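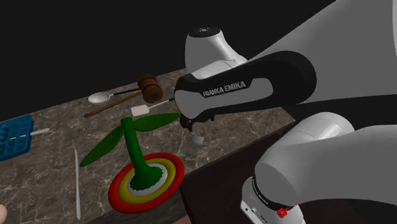

Speaker notes – anime home video talk, Thursday, March 4, 2021
Keep water near. Don't read the slides.

OPEN
Hi, thanks for coming, phones off please. Ask who still buys discs. Wait for hands. Ask who has bought the same show twice. Wait for the groan.

Talk is about dubs that go missing between one release and the next. Not licensing in general, somebody else has that on Saturday. Just the audio. You buy the new box, nicer picture, nicer art, and the English track you grew up with is gone.

Main case is Stultinier. TV comedy, girls running a failing lighthouse museum. If they haven't seen it – quick pitch, one minute, no spoilers for the foghorn episode.

THE FIRST RELEASE
Came out here on DVD from Gakton. 4 discs, thin cases, flimsy outer box. Subtitles yellow and too big. Menus play the same eight seconds of the opening over and over. Everybody hated the menus, me too.

But the dub was good!! Say this early, it's why we care. Script loose in the right places. The museum director gets a dry flat voice that isn't in the Japanese at all and it works. Play clip A here (ticket booth, under a minute). If no sound, skip it, do NOT do the voice.

Print run for the box was 3,000. That's from the sales sheet Gakton handed out to stores, I have a copy, happy to show it after. Sold out slowly, then all at once when the second season aired over there.

Second season never got dubbed. Sub only, bare case, no booklet. Gakton was already winding down by then. Don't get stuck on this, I always get stuck on this.
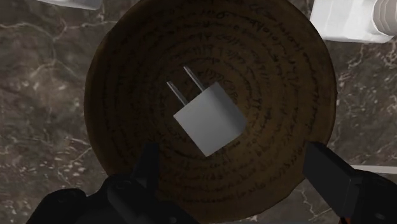
So the rights lapse, a few years of nothing, and the discs get expensive. I paid too much for mine. Then Jodton picks up both seasons for Blu-ray, announces it in November, people are thrilled. Preorder page says "Japanese audio with English subtitles." Thread goes 20 pages. Half the people think it's a typo on the page.

Not a typo.

WHY THE DUB DIDN'T COME ALONG
Slow down here, this is the part people write down.

Dub was recorded by Awasthi, outside studio. Gakton paid for it but the deal was for the DVD and nothing past that. New company has to license the show from Japan and then go get the dub seperately. Two contracts, two sets of money. Sometimes the studio can't be found, or the tapes can't. With Stultinier it was both for a while, going by what Jodton posted on their own forum.

Second problem, speed. The DVD masters had a slightly different cut – eyecatches trimmed on three episodes, a replaced end card on one. So even with the audio in hand someone has to sit there and line it up. Boring work. Costs real money on a disc that might sell 2,000.

Third problem, and be fair here: some buyers don't care. Sub-only sells fine for a small comedy. I don't like it but I get it. Don't rant.

WHAT THE BLU-RAY LOOKS LIKE
Good, mostly. Slide with the side by side. Colors less orange than the DVD, lines cleaner. Some banding in the night episodes, look at the sky behind the lamp room. Subtitles are a new translation, more literal, loses a couple of jokes the old one had. Songs are subtitled now, finaly. Clean opening and ending, no commentary.

Numbered slipcase. Mine is 789. Pass it round, ask for it back.
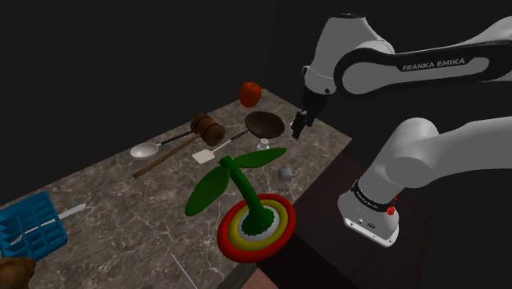 Reading time: 4 min

WHAT YOU CAN DO
Practical bit, keep moving.

Check the audio line before you preorder, every time, even if the old one had a dub. Stores copy the old listing over and get it wrong. Go to the publisher's page.

Keep your old discs. Please. Don't trade them in the week the new one ships. Play them once in a while, all the way through, some of the Gakton ones are getting read errors on disc 2 (layer change, middle of episode seven).

Write to the label, politely. One email, name the show, say you'd buy it with the dub. Jodton did say they'd look at a reissue if Awasthi's masters showed up in usable shape. No date given. Don't promise the room anything.

Booklets too – scan the credits page at least. The first box is the only place the full dub cast is printed. The online lists are missing the whole school trip group and have the grandmother down wrong.

IF TIME
Clip B, foghorn scene, Japanese then English. Warn them it's loud. If under five minutes left skip straight to questions.

QUESTIONS
Will get asked about streaming – sub only, same files as the Blu-ray, season one only last I checked.
Will get asked about season three. There isn't one. Manga goes on for over a hundred chapters past the show, not in English.
Will get asked where to buy the DVD. Used shops, check that all the discs are in the box.

Get slipcase back. Unplug own laptop before the next person needs the table.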